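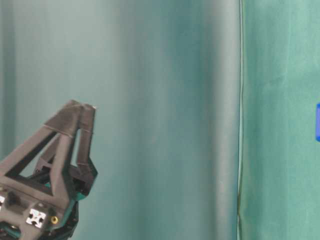 Solange Guerra wrote in August that a plain backcloth is wasted effort on a small bench, that any wall will do, and that people who hang fabric behind their work are decorating.

Workshop > Opinion > Benches and backdrops

I disagree, and my grounds are practical. A wall behind a bench collects things: hooks, sockets, a calendar, the shadow of the lamp. Each one competes with the edge of whatever is being worked on. A length of cloth in a dull green or grey-green removes the competition for very little money.

Colour matters more than Guerra allows. White cloth throws light back at the eye and makes dark parts hard to read. Black swallows them altogether. Muted teal sits between the two, and charcoal plastic or bare steel keeps a clean outline against it. Rainer Mühlbauer prefers beige, which I find shows dust within 2 days.

Weight is the next point. Thin cotton moves whenever a door opens. I use a heavy brushed cloth from Farkis, hung from a rail and hemmed at the bottom — a raw hem sheds threads, and threads find their way into hinges. Distance is usually set wrong. Hung directly against the back of the bench, the weave stays sharp and every crease can be seen. Further back, it goes soft and stops asking for attention.

Guerra's fair objection is washing. Cloth holds oil and solder smoke, and a wall can be wiped. I accept the chore. Mine comes down every seven weeks, is washed cool and goes back up damp, so that the creases drop out under its own weight.

A painted board would be a reasonable compromise, provided the paint is matt. I have yet to see one that stayed matt after a year of elbows.

Related
Valtteri Ruotsalainen: Lamps on the left
Drawer liners compared
Edeltraud Baumgart: Against pegboard

Contact | © Ruppert | Back to top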